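Course Handout 5: Working Rules for the Two-Arm Cell
Jutent Technical Program - Shared Automation Laboratory 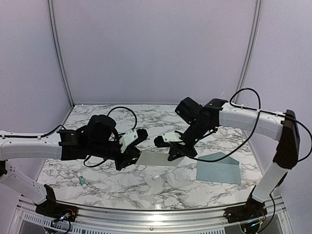
Figure 1. Two-arm cell with cloth pieces on the worktop.

1. Purpose

This handout sets out the rules that apply to every student and staff member who uses a two-arm cell in the laboratory. It is read before the first practical session and kept at hand during later ones. The rules were adopted from the Rematbridge bench procedure and adjusted for the cells in the Yin and Disen rooms. Where this handout and the manufacturer's manual differ, the stricter rule applies.

2. Shared workspace

Two arms that can reach the same point on a table must be treated as one machine. A person is clear of the cell only when clear of both arms. In Figure 1 the jaws of the two grippers nearly face each other above the middle of the table, and a position of this kind calls for the lowest speed setting. Students shall define a shared zone in the control program before any motion is run. Only one arm may enter the zone at a time unless the exercise sheet states that both are required, as in the folding exercises.

The minimum distance between grippers in the shared zone is 9 mm in simulation. During first trials on the table, speed is limited to 200 mm per second at the gripper. The limit may be raised after 5 complete runs without a stop, and the change must be entered in the log with the initials of the instructor.

3. Cables

Cables are the most frequent cause of stops in this laboratory. The cable along the upper link of the left arm is clipped with small white ties, and this is the preferred method for straight sections. Near the wrist a cable needs slack, and the resulting loop must be checked through the full range of the joint. The right arm in Figure 1 carries a long cable that sweeps below its upper link and then over it. A loop of this size must be followed by eye during a slow test run, with one hand at the stop button.

Ties shall not be pulled tight enough to mark the cable jacket. Damaged ties are replaced before the session begins.

4. Worktop and materials

Only the items named on the exercise sheet may be on the table when the arms are powered. Cloth is placed flat or folded as the sheet directs. Small items that can roll, such as the tube lying near the left arm in Figure 1, are to be removed or listed as part of the task before motion starts.

Patterned or shiny worktops can affect vision-based programs. Where a reflection appears on the surface, its position is noted in the log together with the lighting used.

5. Indicator lights

A lit indicator on a motor housing is not permission to reach into the cell. Nor does an unlit one show that power is off. Before any hand enters the enclosure, the main switch is turned off and the key is removed. The person who removes the key keeps it until the work is finished.

6. Records

Each group completes one log page per session. The page gives the cell used, the program version, the speed setting, every stop and its cause if known. Pages are handed in at the end of the session. Groups with 2 unexplained stops in one session shall suspend work and report to the instructor on duty.

Revised Dec 15, 2025. Earlier copies should be discarded.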